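3. Packing arrangement and condition of the partitioned cartons

3.1 Carton and cell layout

The units considered in this section are computer power supplies with attached wire harnesses, packed upright in partitioned corrugated cartons. The carton is of the reusable kind that circulates between the Drilau assembly site and the Dumlao repacking depot, and it goes back into the pool after emptying for as long as the depot staff consider it serviceable. Each cell takes one unit, with the harness uppermost. No lid liner is fitted, and the harness is not tied before packing unless the customer has asked for it. Figure 3 shows cartons of this type in use at the packing station. 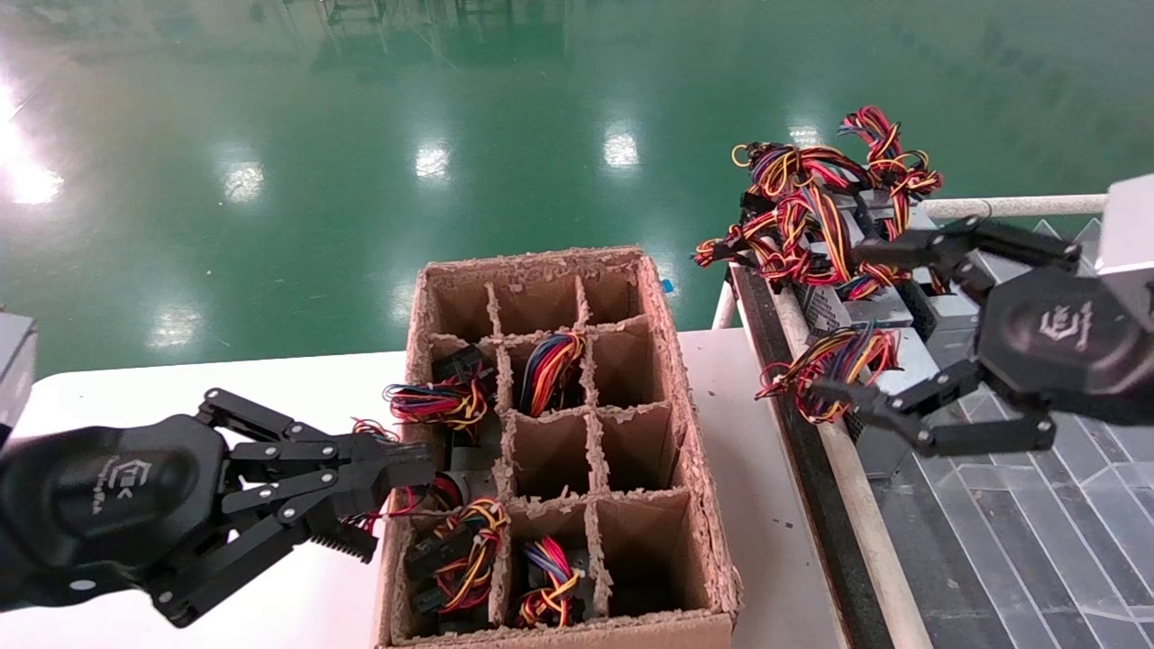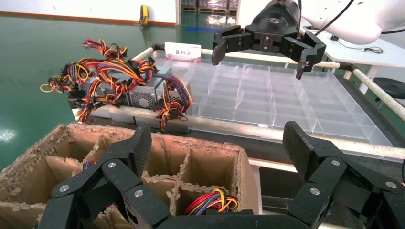

Figure 3. Partitioned corrugated carton with worn upper edges, and coloured wire harnesses lying in the cells.

On the matter of the worn edges, Florante Manalo disagreed with our first draft. In his opinion we had treated fraying of the partitions as a cosmetic matter, and he asked that the following be entered in the text: "A torn rim is where the connector catches. The wall of the cell can be perfectly sound lower down and the carton will still give you trouble every time a harness comes out. I would grade the top edge separately and I would grade it first." We have adopted the suggestion. The grading scheme in 3.3 therefore records the rim and the wall as two items, where the earlier scheme used by Hutari had a single score for the whole partition.

3.2 Position of the harness

The harness is the least predictable part of the load. The metal casing has fixed dimensions and seats in the cell in one of two orientations. The wires have no fixed shape. After the casing has been lowered, they may stand above the divider rim as an upright loop, lie folded across the top of the casing, or lean over the rim into a neighbouring cell. These three conditions were coded as standing, folded and leaning.

In the left-hand view of a carton as packed (Figure 3, first picture), both standing and more compact harnesses occur among the units already in place, and the right-hand column of cells is empty. The second picture shows the same class of carton in front of the work table, with power supplies waiting in a line at the front edge of a clear compartment tray. The tray is a transfer aid. It holds units between inspection and packing and plays no part in transport, and it was excluded from the damage survey for that reason.

A standing harness is acceptable in a carton that will not be stacked. Once a second carton is placed on top, the loop is pressed down and the load passes through the connector housing to the upper face of the casing. We found no damage to the casing that could be attributed to this. Connector housings were affected more often, usually at the latch. A folded harness is protected by the dividers on all sides, provided that the fold is made before the unit is fully seated. Folding afterwards is possible but slower, and the packer's fingers have to work against the rim of the divider, which adds to the wear described below.

Leaning harnesses present a different problem. When the neighbouring cell is filled, the wires are trapped between the second casing and the divider. The divider bows, the slot at its crossing opens slightly, and the partition no longer stands square. In several cartons this had progressed to the point where one cell was visibly narrower than the next — a condition that packers at Dumlao deal with by leaving the narrow cell empty.

3.3 Grading of the rim and the wall

Each carton was graded on arrival at the depot and again after unpacking. The rim was graded on a scale with four steps:

Grade 0: cut edge intact, flutes closed.
Grade 1: edge roughened, liner paper still attached.
Grade 2: liner paper torn or lifted, loose fibre present.
Grade 3: loss of material deep enough to lower the divider.

The wall was graded as sound, creased or split. A crease which did not reach a slot was ignored. A split of any length was recorded, including those starting at a slot and running with the flutes, as these tend to lengthen with handling.

The survey covered 2,024 cartons received over 30 working days, beginning in August. Grading was carried out by two persons working independently on the same carton, and differences were settled by a third inspection. Disagreement was confined almost entirely to the boundary between grades 1 and 2. The wording for grade 2 was altered after the first week to include loose fibre, and agreement improved.

3.4 Loose fibre

Fibre from torn edges settles in two places: on the floor of the cell and in the perforated areas of the casing. The first is of little consequence if the carton is inverted and tapped before reuse. The second has to be dealt with at unpacking. Where the casing has a mesh or perforated panel, fibre can pass through it or lodge at its edges, and wiping the surface tends to push it in. A soft brush drawn across the panel with the unit held face down removed most of the visible material in our trials. Compressed air was tried and abandoned.

Orientation also matters. A unit seated with its perforated face against a grade 2 rim collects fibre as it is lowered and again as it is lifted. With the plain face towards the worn edge the effect is much smaller. Packers cannot be expected to inspect every divider and choose an orientation accordingly, so a fixed orientation was set for the whole carton, with the perforated face towards the long outer wall wherever the casing allows it. The outer wall is double thickness in the Zillel pattern of carton and its rim wears more slowly than those of the internal dividers.

3.5 Order of filling

Three orders of filling were compared: by row from the far side, by column from one end, and no set order. Filling by row from the far side means that the packer does not reach across harnesses already in place. Filling by column gives better access to the side of each casing but leaves one half of the carton loaded while the other is empty, and a carton with weakened dividers may shift on a smooth table top. With no set order, packers most often began with the cells nearest to the supply of units and left isolated gaps, which were then awkward to fill where the surrounding harnesses were standing.

The row order was adopted for the remainder of the work. A sample of 18 cartons was filled in this way and unpacked immediately, without transport, in order to separate packing wear from transport wear. The rim grade rose by one step in 7 of them. All of these had been graded 1 at the start. Cartons beginning at grade 0 showed no change on a single cycle, and those beginning at grade 2 lost further fibre without changing grade. The sample is small and the result should be read as an indication only, but it agrees with the view of the depot staff that a rim deteriorates quickly once the liner paper has started to lift.

3.6 Withdrawal from use

Under the earlier practice a carton was withdrawn when a divider had split or when the outer wall would no longer stand. We propose that a rim at grade 3 on any internal divider should also be sufficient. A lowered divider allows harnesses to lean, and the leaning harness in turn opens the slot at the crossing. Replacing the partition set alone is possible where the outer carton is sound — the sets are supplied flat and can be fitted in a few minutes — although the old set must be lifted out whole, as tearing it out damages the inner face of the wall.

Cartons at grade 2 may continue in use for units without perforated panels. For all other units they should be lined or set aside. The effect of lining on cell width is treated in Section 4.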